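Setting Up the Kitchen Counter Task in the Koster Two-Hand Simulation Kit

Applies to the August release of Koster with the Dokmont hand pack. You need a working install and one saved counter layout.

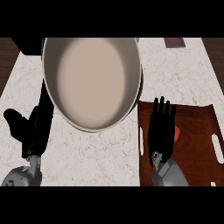 By Luuk Desmet | Tutorials | Reviewed by Els Kuipers

The counter layout ships with two arms, each fitted with a black robot hand, a round vessel, and a cutting board on a marble top. The steps below cover loading it, setting a start pose, and recording a first run.

1. Load the layout

Open the Layouts panel and select Counter, Two Hands. Leave the physics rate at the default of 100 Hz. Higher rates are accepted, but the hand pack was tuned at this value and finger contacts become stiff above it.

2. Set the view

Choose the Overhead preset. Both hands should show in the lower half of the view, with the vessel at the top between them. The preset pads the picture with black bands to keep the output square. Turn off Pad Output if your training code does its own resizing.

3. Set the start pose

Select each wrist and drag it into position, then press Hold. Fingers are set separately with the sliders in the Hand tab. Keep the left fingertips clear of the vessel at the start. If they overlap its wall, the solver pushes the two apart on the first step and the run is lost. 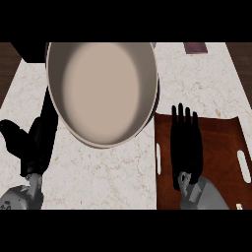

Right hand over the cutting board, left hand on the marble beside the vessel.

4. Record

Set the frame rate to 30 and the run length to 60 seconds. Press Record, move the hands with your input device, and press Stop. Save at least 3 runs before changing the layout, then play them back at half speed and check for fingers passing through the board.

Notes on the kit

Wrist tracking was steady in our trials. The thumb slider is coarse, and small corrections are easier to type in than to drag. Object friction can't be edited per item in the base license; the Trender add-on unlocks it. Export works without the add-on.

Next: Mapping a Glove to the Dokmont Hand Pack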